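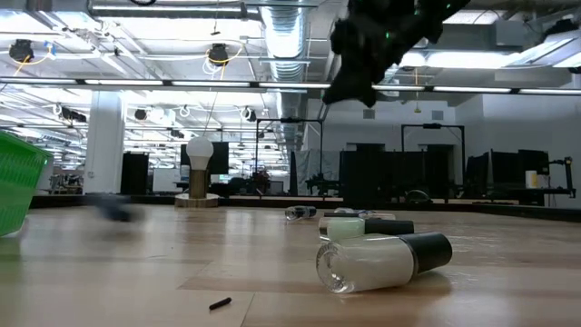
A reader called Handton wrote in after my last column to say that I was being unfair, that the arms can already clear a table, and that by the time my kids have a kitchen of their own no one in it will be picking anything up by hand. The message ended with a dare: name one household chore a machine still can't do.

Fine. Tidying up small stuff. Nail polish, marker caps, the odds and ends that collect on any flat surface in any home where people live. Put it all in a basket, please, and don't break the glass.

8 min read

I know how that sounds. It's the chore we give to four-year-olds. But I've been following the sales talk on home robots since April, and small stuff is where it always goes soft. Ziltska, which would like to put a two-armed helper in your house, has a brochure with 2,563 words in it. I read every one. "Tidy" comes up a lot. What I couldn't find was how many times the thing was asked to pick up a bottle and how many times it did.

When you do get numbers, read them slowly. Nimar, to its credit, handed me some. Its trial had 800 attempts at putting a small object into a bin, and 296 of them finished with no person stepping in. The company was proud of this. As research I suppose it should be. As housework it means that well over half the time somebody has to get up off the couch, and if I'm getting up off the couch I may as well put the nail polish away myself.

Think about what a bottle on its side asks of you. It's round, so it rolls if you nudge it. The cap is a different width from the glass. You come at it from above, you feel it start to slide, and you close your fingers a little sooner without ever having decided to. Then there's the next bottle lying right up against it, which you don't want to knock onto the floor. A person does all this while talking on the phone. A machine with a pair of stiff fingers has to get the angle right before it touches anything, and it has to see where one pale bottle stops and the next pale bottle begins.

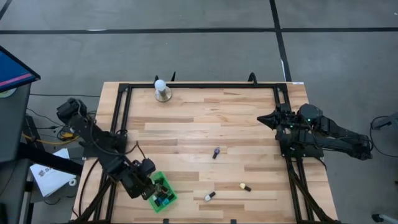

And that is the easy version, because a bare tabletop is a kindness. My own kitchen counter has a toaster on it, mail under the toaster, crumbs under the mail and a cord going somewhere. I would like to see the same job tried there, at seven in the morning, with a dog in the room.

People tell me two arms will fix it. Maybe. Two arms can hold the bin with one and fill it with the other, and they can also bump into each other. Matar's pitch is that the second arm doubles the speed. I timed their own demo clip: 367 seconds to clear a small table, with music over it. I did my version of the same job in some 20 seconds and I wasn't hurrying.

Shop floors are another matter, and I'll give ground there. If the same part shows up in the same spot all day, a machine will beat me at it and won't complain about its back. Homes don't work like that. What's on the table today wasn't there yesterday, and half of it is going somewhere other than the basket. Which of those caps is trash? Which one belongs to the marker your daughter will be crying about after dinner? Picking things up is only part of the chore.

So no, Handton, I'm not sold. Send me the full count, failures included, on a table that a real family left that way, and I'll print it in this space. Until then I'd keep your money in your pocket and a basket by the door.

Comments (3)

mopandbucket
My robot vacuum still eats socks. I'd settle for that being fixed first.

T.
296 out of 800 is better than my teenagers.

gearshift
You're comparing a finished product (your hand) with a work in progress. Early dishwashers were lousy too. I do agree they should publish the failures.

Contact us | Copyright, all rights reserved | Back to top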